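Ticket 843: Net weight wrong at till when customer jar has a tare sticker
Status: Closed
Product: Minuvance Till, with Verbeke counter scales
Site: Gumero Bulk Foods
Opened by: Jozef Van Dijk

Original report

We are a bulk food shop. Customers bring in their own jars and tubs, we weigh the empty container and put a tare sticker on it, they fill it from the bins, and we weigh it again at the till. We have two Verbeke scales. Scale 1 is beside the bins and is used for the stickers. Scale 2 is built into the counter and talks to the till.

Since the last Minuvance update the till has been undercharging on some stickered containers. The amount missing is always the weight of the container. A jar with a 170 g sticker comes up 170 g light at the till. If I key the same tare by hand instead of scanning the sticker, the price is right. Paper bags are right as well, because they go through with no tare at all.

It doesn't happen every time. I would say most mornings are fine and it starts after lunch, but I only have the docket roll to go by. We noticed when a regular told us her lentils were cheaper than they should have been. Nobody has come back to complain, which you would expect when the error is in their favour.

What I have tried so far:
Restarted the till.
Restarted Scale 2 with the till off, then with the till on.
Swapped the serial cable for the spare.
Printed a new sticker for the same jar and scanned that.
Checked the zero on both scales with nothing on the platter.

None of it made a lasting difference. After the restart of Scale 2 it was right for an hour or so and then went wrong again.

Reply from support

Thanks Jozef. The amount going missing is a useful clue. It sounds as though the tare is being taken off twice, once by the scale and once by the till.

The scale can send one of two readings to the till. In gross mode it sends everything on the platter and the till takes the container weight off. In net mode the scale takes the container off itself and sends what is left. Either is fine, but the till has to be set to match.

Please check the following and let us know what you find.

On the till, go to Setup, then Devices, then Scale, and read the line called Incoming weight.

On Scale 2, hold the tare key while it powers up, step through to the Output menu and read the Weight type line.

If one says Net and the other says Gross, write both down before changing anything.

Reply from Jozef Van Dijk

Till says Gross. Scale 2 says Gross. Both match, so I changed nothing.

I then did a jar with a sticker and it was correct. Did it again straight away and it was correct again. Left it, served people, tried the same jar mid-afternoon and it was light by the weight of the jar. Went back into both menus and they still said Gross and Gross.

One thing I did pick up. When it is going wrong, the display on Scale 2 shows the small T light before I have scanned anything. When it is right, the light is off.

Reply from support

The T light means the scale is holding a tare of its own. With the output set to Gross it shouldn't matter, as a gross reading ignores any stored tare. It does look related though.

Could you send us the log from the till for an afternoon when it goes wrong? Setup, then Diagnostics, then Export. Please also tell us whether anyone at the counter uses the tare key on Scale 2 directly, for example for a paper bag or a produce tub.

Reply from Jozef Van Dijk

Log exported and attached to the ticket. It was too large as one file so it is in two parts.

I asked the staff about the tare key. The afternoon person uses it. She was trained on the old till, where you had to put the empty container on Scale 2, press tare, then fill it or tip the goods in. She still does it for soap refills because those bottles are not stickered. She clears it afterwards, or says she does. I watched her and she does clear it, but she clears it by taking the bottle off and waiting for the display to go back to zero. She doesn't press the key again.

I can't tell whether that leaves something behind in the scale. The T light does go out on its own when she does it that way, then it comes back on when the next container goes down.

I have asked everybody to leave the tare key alone until this is sorted. Soap is being weighed on Scale 1 in the meantime and keyed in, which is slow but works. 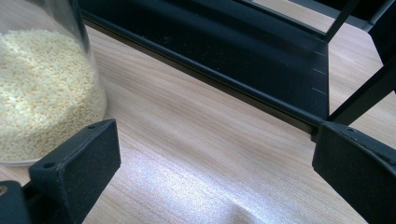 Catside, November 2022

Further testing on site. I closed the counter early and ran the same jar through a set sequence so that you have something repeatable. All of it was rung up under PLU 205, and I voided each sale afterwards.

Test A. Scale 2 freshly powered up, nobody has touched the tare key. Sticker scanned, jar on platter. Net weight correct on the till screen and on the docket. Repeated until I was bored with it, correct every time.

Test B. Same as A, but first I put an empty soap bottle on Scale 2, pressed tare, took the bottle off and waited for zero. Then scanned the sticker and put the jar on. T light came on. Weight on the till was light by the sticker amount. It was not light by the weight of the soap bottle, which is what I had been expecting.

Test C. Same as B, but I pressed the tare key a second time after taking the bottle off. T light stayed out. Weight correct.

Test D. Same as B, then without clearing anything I keyed the tare by hand in place of scanning the sticker. Weight correct, T light on.

So it needs two things together. The tare key has to have been used on the scale and not cleared with a second press, and the container has to be done by scanning a sticker. If either one is missing the weight is fine. That would explain the mornings, as the morning person never touches the key.

I don't understand why it takes off the sticker weight and not the bottle weight. If the scale was holding the bottle I would expect the error to be the size of the bottle.

Reply from support

That sequence was very helpful and we have been able to reproduce it here on a bench scale of the same model.

When a sticker is scanned, the updated till sends the container weight down to the scale so that the customer can see it on the pole display. This was added in the October update. In normal use the scale shows the figure and does nothing else with it. If the scale's tare function has been left active, it treats the incoming figure as a new tare, replaces whatever it was holding, and switches its output to net until the next power cycle or until the key is pressed. The menu goes on showing the saved setting, Gross, as the change is only temporary. The till then receives a net weight, believes it is gross, and takes the container off a second time.

Keying by hand does not send anything to the scale, so the output is never switched.

The soap bottle drops out of it as soon as the sticker figure overwrites it, and that is why you never saw the bottle weight in the error.

There are two ways to deal with it.

The first is a setting. On the till go to Setup, then Devices, then Scale, and turn off Send tare to display. The customer will no longer see the container weight on the pole, but it will still print on the docket. This can be done now.

The second is a patch to the till, which clears the scale's tare before sending anything to it. It is written and is being tested. We will post here when it is ready for your site.

Reply from Jozef Van Dijk

Turned off Send tare to display. The option was greyed out at first – I had to log in as manager, and logging in as supervisor was not enough. You may want to put that in the instructions.

Ran Test B again with the setting off. T light comes on for the bottle and goes out when the bottle is removed. Scanned the sticker, jar on, weight correct. Did it several more times with different containers, including a heavy crock that belongs to my sister, and all were correct.

Left the rule about the tare key in place for the rest of the week anyway.

One more question. The setting was back on the next morning. I turned it off again and it has stayed off since. Does the till pull its settings from somewhere overnight?

Reply from support

Yes. If a site has a saved profile, the till reloads it at end of day. Changes made under Devices are kept only if you choose Save to profile before leaving the menu. It may be that you were asked and chose No the first time. Please go in once more, confirm it is off, and choose Save to profile so it survives the next reload.

We have noted the point about the manager login.

Reply from Jozef Van Dijk

Saved to profile. Still off after two closes. Soap is back on Scale 2 and the afternoon person is pressing the key twice now regardless.

Patch went on last night and I turned Send tare to display back on after it. Tests A to D all correct. The T light goes out by itself as soon as a sticker is scanned.

The undercharged sales I am going to leave as they are. Happy for this to be closed.

Closing note from support

Cause: till sent tare to scale while scale tare was active, scale output changed to net for the session, container weight deducted twice.
Resolution: patch applied at site, display setting restored, profile saved.
Workaround for sites without the patch: turn off Send tare to display (manager login needed) and save to profile.
Passed to documentation: manager login, and the second press of the tare key on Verbeke scales.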